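My sister asked me over dinner when she'd be able to buy something that puts the laundry away. She has three boys, and she was not kidding. I said "a while" and she said "you always say a while," and that's fair, I've been saying it since I started this blog.

So this post is me trying to give her a better answer than a while.

A little background if you're new. I spent most of my working life in and around warehouses, the last stretch of it in returns at a place called Burden, a mail-order outfit that sold hats, scarves, gloves and bags. Returns is the least glamorous corner of any building. Stuff comes back in every state you can imagine, and you stand at a table and pick it up, look at it, decide what it is and put it in the right bin. Then you do it again until lunch. My target was 30 pieces before the morning break, which sounds easy until you get a box where every strap has hooked itself onto every other strap.

I always figured that job would be the first to go. It's a table and some bins! Meanwhile the driving, the writing and the accounting would hang on for ages. You may have noticed it hasn't gone that way so far. Computers got good at the paperwork and the hats are still mostly being picked up by someone like me.

I called Sebastián Orellana, my old shift lead, who now helps his cousin run a small laundry and uniform business (also called Orellana, they are not imaginative people). He's had salespeople through the door pitching automation since January. His feeling is that anything stiff and square is more or less solved. Boxes, trays, bottles, fine. Anything that flops is where the pitch gets vague. He asked one of them what happens when a shirt comes out of the dryer inside another shirt, and the guy started talking about the payment plan.

Caps are a funny in-between case, and I've thought about them more than is healthy. The brim is firm, so there's something to grab. The crown is soft and does whatever it likes. The strap at the back sticks out and catches on things. And a cap never lands the same way twice - upside down, on its side, brim pointing at you, folded in on itself. A person doesn't even notice. You just pinch the brim and go. For two arms and a couple of bins it's a proper bit of work.

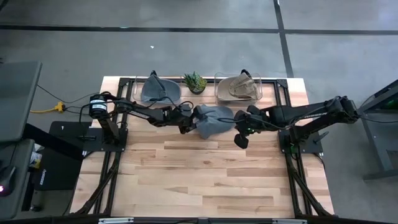
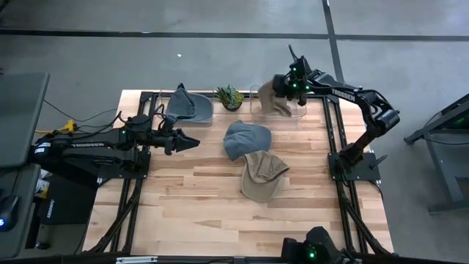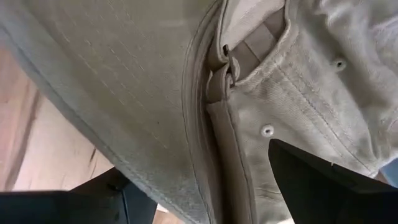
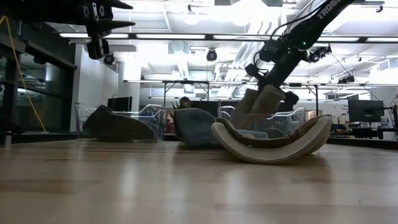 What gets me is how much of the job happens before you touch anything. When I trained new people in returns, I never once taught them how to pick up a hat. I taught them the codes, where the tape was, which supervisor to avoid. The picking up was free, everybody walked in the door with it. And that's the piece the robots have to learn from nothing, one grab at a time.

I asked my friend Facundo Yáñez about that part, because he works with this sort of thing and is patient with me. My guess was that you'd show a machine a job a few times and it would get the idea, like a kid. He laughed for a good while. He told me about a folding project he'd been on, called Irer, where they collected 2,000 runs of the same towel before it got reliable, then somebody brought in a thicker towel and they were back to fiddling. They ended up at 4,000. For towels! Rectangles!

But he's also a lot more cheerful about it than I am. Five years ago, he says, he wouldn't have bothered trying cloth at all, and now it's an ordinary thing to work on. The arms are cheaper, the cameras are tiny, and the software copes with a mess better than it used to. He thinks bench jobs will come along first, the kind where the table stays put and the items are all cousins of each other. Houses are last. In a house the table has homework on it and the dog is under it.

I did get burned once on the home side, so take my opinions with that in mind. Some of you will remember the Drurkus, the countertop sock-matching thing I backed and then waited ages for. It matched black socks with black socks. All my socks were black. It went to the thrift store and I hope somebody with more colorful feet is enjoying it.

So where does that leave my sister? If she ran a returns department, I'd tell her to start taking those sales calls seriously, and to make them do the demo with her stuff out of her boxes, on a bad day. Don't let them bring their own hats. Ask how long it takes per piece and then ask what it does when it drops one. I was never the fastest at Burden (a woman two tables down once did 51 before break and didn't even look tired) but I could pick a hat up off the floor without calling an engineer.

For three boys' worth of laundry, though, it's still a while. I told her that, and she pointed out that she already has three sets of arms in the house that could be doing it for nothing. The middle one is apparently on hats and gloves now, and he gets a dollar a basket.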